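Handheld gripper pair: tracking drops out when both hands are close together

Posted in Workshop Builds > Robotics and Automation
Asked by randenis_bench
553 views

I'm building a pair of hand-held grippers for recording demonstrations at a shared workshop. Each one has a wide-angle camera looking out past the fingers and a marker cube on top. The idea is to record two-handed tasks with the left and right units and get the pose of one relative to the other from the marker, so I can replay the motion later on two small arms.

Single-hand recordings are fine. I've done 28 of them and only had to throw out one, where I forgot to start the log. The trouble is with two hands. As soon as the units get near each other, the relative pose starts jumping. It holds for a second or two, flips to a different orientation, then comes back. If I move them apart it settles down, but then the marker gets small and I lose it completely at full arm's length.

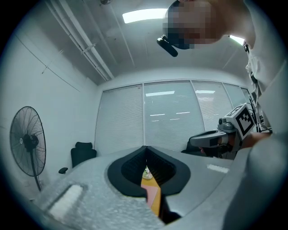
Working over the tabletop, with the marker block on the second gripper in view.

What I have already tried:

Reprinted the markers on heavier paper. No change that I could measure.

Recalibrated both cameras with the fisheye model, using a flat board. The reprojection error came out lower than before, but the flips are still there.

Swapped the USB cables and ran each unit off its own port. This fixed some dropped frames that turned out to be a separate problem.

Turned the exposure down. It helped with motion blur but made detection worse when the cube is on the shadow side.

The software is Sutanto for the pose estimation and my own script for the recording. I'm solving for each marker face separately and taking whichever one has the lowest error. The bodies are printed and the cubes are glued on. Ceiling lights are fluorescent and I can't change those, it's a shared room.

Is this a calibration problem, a lighting problem, or am I asking too much of one cube? I would like to avoid adding outside cameras if I can.

2 replies, sorted by votes

Stelios Zacharopoulos
Member since October

I built a similar pair last winter and had the same flips. The line in your post that stands out is the one about solving each face separately and keeping the best. A single square marker seen nearly head on has two poses that fit almost equally well. A little noise in the corners is enough to push the solver from one to the other. That matches what you describe, where it flips and comes back.

Do these in order, and test after each one.

1. Solve the cube as one rigid body. Measure where every corner of every face sits relative to the cube center, put those into a single table, and run one solve with all the corners you can see. Sutanto takes a custom board definition, so you don't have to write the solver. When two faces are visible the flip should be gone. Measure the cube you glued together and don't trust the drawing. Mine was printed at 40 mm and came out a bit under, and one face was stuck on slightly crooked.

2. Turn the cube so you normally see two faces. If the other camera looks at one face square on for most of the task, you get very little help from step 1. Rotate the mount partway around the vertical axis and check it at the working distance you use most. You may have to pry off the glued cube. I would move to two screws and a locating pin while you're at it, so that it goes back in the same place every time.

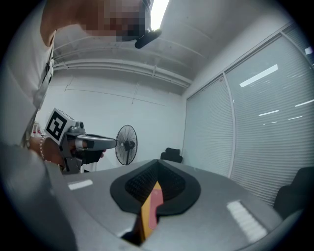
3. Check where in the lens the cube lands. With a very wide lens, the outer part of the image is where calibration is usually weakest. Log the pixel position of the cube center for every bad frame and plot it. If the bad frames bunch up near the rim, go back and shoot new calibration images with the board pushed right out to the sides. People tend to wave the board around in the middle, get a low error, and stop there. Your lower reprojection error doesn't say much if the board never got out to the rim.

4. Use the last good pose as the starting guess. Also reject any jump that's larger than a hand can make between two frames. Keep this step for last. If you put it in early it will hide the other problems and you won't know if they're fixed.

On the lighting: matte paper with no tape or laminate over it. Glossy tape under a ceiling fixture will wash out the white squares at certain angles. Leave a white border around each pattern too, because the detector needs it. If you trimmed the faces right up to the black, print them again.

At full arm's length you do run out of pixels. You can make the cube bigger or plan the task so that the hands stay closer. I went bigger, and the weight on top was noticeable after a long session.

bokon_parts

Probably your lights. Fluorescents flicker and the camera picks it up. Set the exposure to a multiple of the flicker period and try again. I had banding on a cheap webcam and that cleared it.

Otherwise just get a Jivach tracker and be done with it. Costs more but you don't have to mess with markers.

Comments on the reply by Stelios Zacharopoulos

randenis_bench: Thanks. Did step 1 last night. I measured the cube with calipers and one face was off by more than I expected, so I reprinted that one. On a test clip that used to have 134 flipped frames I now have three, all with only one face showing. Will redo the mount with screws next.

Stelios Zacharopoulos: Good. Keep that clip and rerun it after you change the mount code, but record a new one as well. The old clip can't tell you anything about the new cube angle.

randenis_bench: Makes sense. Do you recalibrate every time you take the camera out?

Stelios Zacharopoulos: The lens calibration, only if I touched the focus ring. The camera to gripper offset, yes, every time. It takes some ten minutes if you leave the jig set up.

randenis_bench: I don't have a jig, I've been using the number from the CAD file.

Stelios Zacharopoulos: Make the jig. A block that the fingers close on, with a marker at a known spot in front of it. Mine was a couple of millimeters off from the CAD.

bokon_parts: did you try the exposure thing

randenis_bench: Yes. Banding is gone, thanks. It didn't change the flips.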